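Gero 301 Wireless Voting Unit for Councils and Assemblies

Shares: 6 | Comments: 3

The Gero 301 is a desktop voting unit for city councils, county boards, school boards and state committees. Each member gets one unit. The clerk opens a vote from the control software, members press Yes, No or Abstain, and the result goes to the wall display and into the minutes file when the clerk closes the vote.

The unit replaces the wired Gero desk panel, which is no longer sold. Chambers that still use the wired panel can keep their wall display and their minutes templates. The desk wiring can stay in place but will not be used.
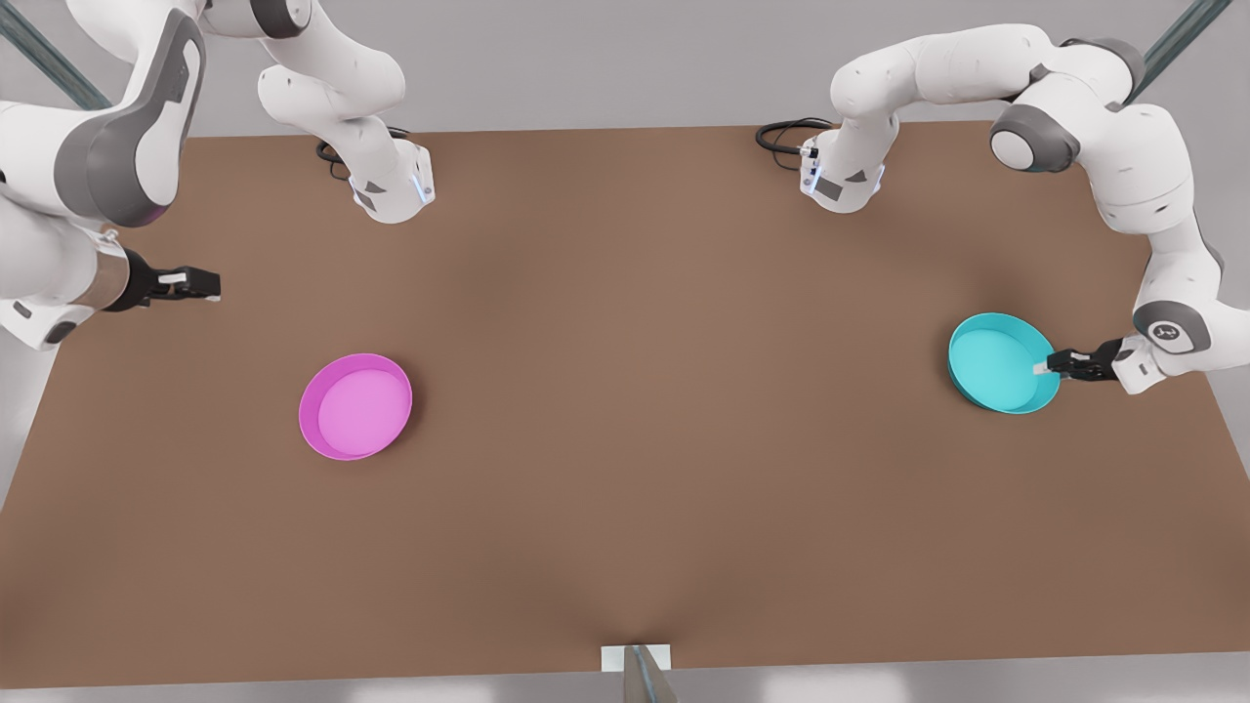 Catalog page 5

Each unit has 3 voting buttons, a request-to-speak button and a small screen that shows the item number and the short title of the motion. Once a member presses a button, the screen shows the choice that was recorded. A member may change a vote until the clerk closes it. After that the buttons lock and the last choice stands.

Open votes are listed by member name. For secret ballots, the software saves only the totals and the list of members who took part. The clerk picks the type of vote before opening it, and the type can't be switched while the vote is running.

Voting rules are set up once per body. Simple majority, majority of all seats, and two-thirds are already loaded. Other thresholds can be entered by hand. If your rules let the chair vote only to break a tie, mark the chair's unit as "tie only" and it will stay locked until a tie comes up.

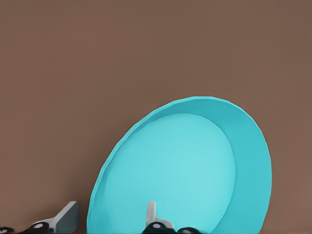 Turquoise bowl, brown wall.

What comes in the box:

Voting units (5 in the starter set, more sold one at a time)
Base station with power supply
Charging tray
Control software for one clerk computer
Printed setup guide

The charging tray holds 6 units. Larger bodies will need more than one tray. Trays can be linked so that they run from a single outlet.

The base station should sit in the same room as the members. It does not need an internet connection to run a vote. If you stream your meetings, the results can be sent to the streaming computer over a network cable, sold separately. 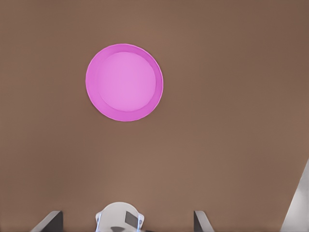 Pink plate on a brown tabletop.

Ordering and service

Units are assembled at Grosteck and shipped from the Merkville warehouse. Public bodies can pay by purchase order. Please include the number of seats and say whether members sit at fixed desks, so that we can send the right mounts. Units without mounts have rubber feet.

Prices on this page were last updated Tuesday, September 22, 2026. Quotes already sent out stay valid until the date printed on them.

Spare batteries and buttons can be ordered by the clerk's office without a service contract. Base station repairs are done at Grosteck only.

Related items

Gero Chair Console
Gero Wall Display, Single Panel
Mkhize Speaker Timer
Mkhize Roll Call Software
Locking Ballot Box, Tabletop
Replacement Charging Tray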